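Home Modules Timetable Reading list Past sessions Contact

Place Names and Local History
Session 3: Why you should distrust the story on the tea towel
Notes by Akosua Odoi

Last time we went through the main kinds of written source and what each is good for. I said then that most of what people believe about the name of their own town is wrong, and a few of you objected. Fair enough. Take this session as my case for it.

1. The usual sort of story

Ask in Flistbridge where the name comes from and you'll be told about a man called Flist who kept the toll on the bridge and was drowned in a flood. It's on the board by the car park, and it was in the guide that Stindier brought out for walkers, which gives him a wife and a dog as well.

I have never seen a scrap of evidence for Flist. No charter names him and neither does any tax roll. The earliest printed version I know of is in a Victorian parish history whose author gives no source, and who elsewhere derives two neighbouring villages from Roman generals. Every later account I have checked either copies him or copies somebody who did.

People then say, "Well, there must be something in it." Must there? A story needs only one person to make it up and a few more to like it.

2. How to spot a made-up origin

Some warning signs, in no special order:

It explains the modern spelling. Names drift. If the story only works with the letters as they stand on today's road signs, it was probably thought up by someone looking at a road sign.

It has a king in it. Kings passed through a great many places, stopped for very few of them, and are credited with naming far too many.

It involves something said aloud. "And he cried out, 'What a stark hour!', and so it became Starkau." I have heard this told with a straight face. Quite apart from anything else, it asks us to believe that a German-speaking village took its name from an English pun.

It is a better story than the real ones. Most names whose origins we do know mean things like "wet place", "north farm" or "clearing with the gate". They were given by people who wanted to tell one field from another.

A made-up origin can carry one of these signs or several. Now and then a true one carries one too, so treat them as grounds for a closer look and no more than that.

3. Early forms

The only sound way to start is to collect the earliest spellings you can find, with dates, and put them in order. Do this before you read anybody's theory. Once you have a theory in your head you will find yourself deciding that the awkward spelling is a slip by a tired clerk.

Clerks did make slips. They also wrote down names they had only heard, in a language they might not speak at home. But "the clerk got it wrong" is a card you may play once. If your account needs three careless clerks in a row, your account is in trouble.

A word on gaps. Many villages have one early record and then nothing for 300 years. You can't draw a line between two points that far apart and call it a development. The place may have been renamed. It may be a different place — this happens more than the county volumes like to admit.

4. Dictionaries and how far to trust them

The large dictionaries are good, and you should use them. They are also written by people with more than 2,000 entries to get through and a publisher waiting. Look at the small words. "Probably" often means the editor had decent grounds. "Possibly" can mean a guess, and "perhaps from a personal name" very often means that nobody had a better idea. An unrecorded personal name will explain any place on the map, so I'd ask you to be hard on it. Our friend Flist is exactly this trick with a wet ending added.

Websites that list the "meaning" of every town in the country mostly take the dictionary entry and remove the "probably". Please don't cite them.

5. Names brought from elsewhere

This gets left out of the older books. Houses, streets and farms are named after battles, ships, holidays and relations overseas. There is a lane-end bungalow called Somboon which one keen member of a past class tried to derive from two Old English words, over four pages, with footnotes. Somboon is a Thai name. The first owners had lived in Thailand, and they told us so when somebody finally knocked and asked.

I don't tell this to mock him. Each of his steps looked reasonable. The method will give you an answer for anything you feed it, and it gives no signal when you've fed it the wrong thing.

6. For next time

Choose one name within walking distance of your home. Find as many dated spellings as you can, with the source for each. Write down the local story if there is one, and who told you. Then say in a page what you think can be known. "I can't tell" is a perfectly good finding and I have given it high marks before.

Expect to spend longer on the search than on the page. I once gave up 40 evenings to a single farm and came away with two spellings, one of which was doubtful.

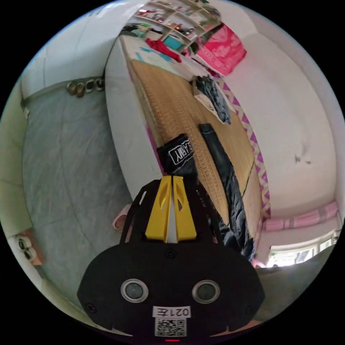

If you do turn up an early form that the dictionary lacks, copy it out exactly, odd letters included, and bring the full reference. I shall want to check it.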